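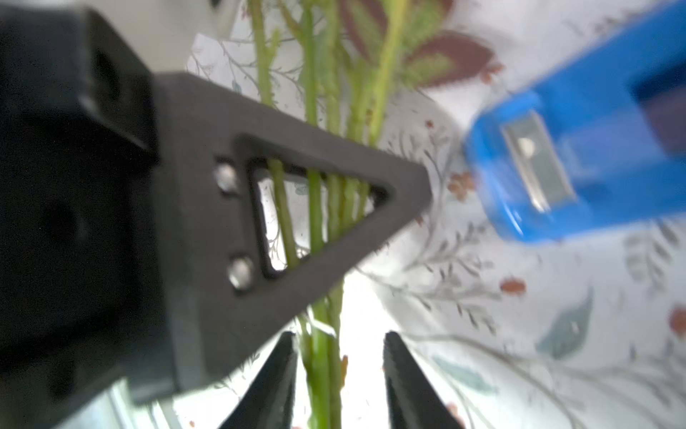

Attachment 1: stems and upper leaves, plant from tray 4

Ticket 841 – Stems leaning, lower growth bare
Opened by: Josué Lopes
Assigned to: Washington Miranda
Site: Hulton greenhouse, north bench
Status: Monitoring

Reported 22nd September
Plants in tray 4 lean toward the glass. Stems are pale yellow-green and slender, with small side shoots near the top. Leaf color is reddish-brown and green. Lower leaves dropped over the past two weeks. No insects found on the leaf undersides. Other trays on the bench are normal.

Checks
1. Timer on the Tramus light bar: on-period set to six hours. Should be 14.
2. Drip line: flow normal at all outlets.
3. Feed: Brusteck mix at label strength, no change since the last batch.
4. Roots: one plant lifted, white and firm, no smell.

Reply, W. Miranda
Low light is the likely cause – the timer was reset when circuit 302 was shut off. Set it back to 14 hours and turn the tray half a turn every two days. Pinch two plants above the third node and leave the rest as a comparison. Do not increase feed.

Update, J. Lopes
Timer corrected. Two plants pinched and tagged. Bench log is under Xavier, page 184. Still need a spare backup battery for the timer.

Next review: first week of November.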